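Sat 5 June

My aunt left me her share of the office above the old ferry ticket hall in Gesthorpe, and I thought I'd be in and out by lunchtime. I'd brought two bin bags, a flask and a cheese roll. Well, the roll was gone before I'd found the light switch.

You have to understand that I'd never once been up there. She went every day for most of my life, on the number 8 bus, and when we asked what she did she said "Letters, love," and put the kettle on. So I'd built it up in my head a bit. I'd given her a green lamp, a leather chair, a cabinet of tiny drawers with brass handles (I don't know why brass, she hated polishing). I'd even given her a parrot at one point, but I was nine.

The woman from Prunden, who rent the floor below, handed me the key and said the stairs were steep and hoped I didn't mind. I said not at all. I'd have said not at all to anything, I was that nervous!

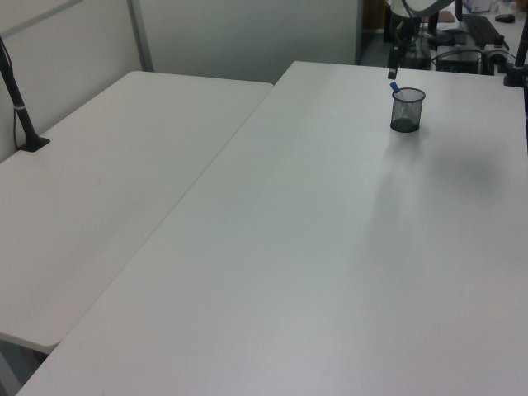

Letters, it seems, were exactly what she did. There was a box file on the landing with carbon copies going back years, all to people who'd lost things on the Sikside ferry and wanted them returned. Umbrellas mostly, a trombone, a wedding hat in August, a set of teeth. She'd answered up to 125 of them in a good month, and every single one began "I was so sorry to hear". I sat down with the lot at the big white table, which was nothing like the one I'd imagined for her, and looked at the mesh pencil cup near the back edge with its one bit of blue sticking up. She wrote everything in blue. Birthday cards, shopping lists, my name inside my school shoes. I don't suppose the cup was hers, and I wasn't going to ask, because as long as I didn't ask it could be.

So I read. I read about the trombone (found, sent on, thank-you card enclosed) and the teeth (found, never claimed, four letters, each a little more worried than the last). Then right at the bottom there was one to a firm called Ó Riain, offering them 3,000 pounds for a boat. A boat! This was a woman who felt sick on the swings. There was no reply clipped to it and no second copy, just a small neat drawing on the back of something with a sail, and underneath it a list: rope, flask, cheese, blue paint.

I read that list a good few times. Then I put the file under my arm, left the bin bags folded on the landing and went down to ask the woman from Prunden whether she knew the way to the boatyard.

She did. She drew me a map on the back of an envelope, and I was halfway along the quay before I noticed I'd left my flask upstairs.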